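Wistville Bow Ties: Your Questions, My Answers

Hi, I'm Hinata Tanabe and I make and sell bow ties out of a converted upstairs bedroom in Wistville. I get a lot of the same emails (which I love, keep them coming!), so I've put the answers in one spot. Last updated 15th October, when I finally rewrote the part about neck sizes.

What's the difference between pre-tied and self-tie?

A pre-tied bow is sewn into shape already. You put the strap under your collar, clip it, and you're done. A self-tie is one long piece of fabric and you knot it yourself, the way you'd tie a shoe. I sell both, but pre-tied is most of what goes out the door, especially in wedding season.

Isn't pre-tied cheating?

I get asked this at every single market. No! Your collar covers the strap and people are looking at your face anyway. If you love the slightly lopsided look of a hand-tied one, go for it – I wear them that way myself on weekends. But if you have ten minutes to get four groomsmen dressed, please buy the clip.

How do I put a pre-tied one on?

Flip your collar up, button the top button, and loosen the strap before you start. Lay it around your neck with the bow off to one side, so you can see what your fingers are doing, and fasten the clip. Then slide the bow around to the middle and fold the collar down. If it feels tight, take it off and let the strap out a little. Don't tug on the bow, you'll stretch the stitching behind the knot.

Will it fit me?

Probably. The adult strap goes up to 20 inches, and I'll make a longer one if you email me first. For kids I do a shorter strap, and I'd rather have a neck measurement than an age. I used to go by age and I mailed out some very droopy bow ties that way.

Which color should I get?

If you really can't decide, dark red. It works with navy, with gray, with black, and with that brown jacket your uncle left you. The Cirance is my thin diagonal stripe and the Tamura is the plain one. Stripes are more forgiving than you'd think, even with a checked shirt, as long as one of the patterns is a lot smaller than the other.

Can I wash it?

Please don't put it in the machine! Spot clean with a damp cloth and a tiny bit of dish soap, then leave it flat on a towel overnight. You can iron the wings through a cotton cloth on low, but stay off the knot and keep the iron well away from the clip.

How should I store it?

Flat is best for the bow. I keep mine in a shallow drawer with the wings open and the strap resting loosely on top, and they come out ready to wear.

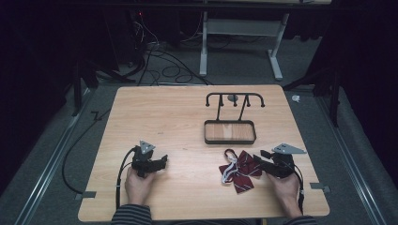 If you're short on drawers, a little rack with hooks does the job too, the kind people buy for necklaces. Hang it by the strap so nothing presses on the bow. The worst thing you can do is stuff it in a jacket pocket after the party and find it there in November (I've done it, twice, with the same jacket). If that's where yours has been, hold it over a steaming kettle for a few seconds, keep your fingers clear, and smooth the wings out by hand.

My strap clip popped off. Is it dead?

Nope. Clips can be replaced and I'll do it free for anything I made. Mail me the whole thing, strap included, with a note saying who you are. I once had a padded envelope with no name sit on my shelf for most of a summer.

Do you do big orders?

Yes, up to 65 at a time. Anything over 12 takes me around three weeks, so for a wedding or a choir please write early. I'll send a fabric swatch before I cut anything.

Can I use my own fabric?

Usually, if it isn't too thick. Wool coating is a no. Old shirts and dresses are great – one customer sent me her grandmother's kitchen curtains and they made up beautifully. Wash and iron it before you send it.

What about returns?

You have 30 days, unworn, tag on. Custom pieces can't come back, but if I made a mistake I'll fix it.

Where can I see them in person?

I have a table at the Wenow market most Saturdays, near the side entrance. Bring the shirt you want to match if you can. I take cards and cash, and there's a mirror.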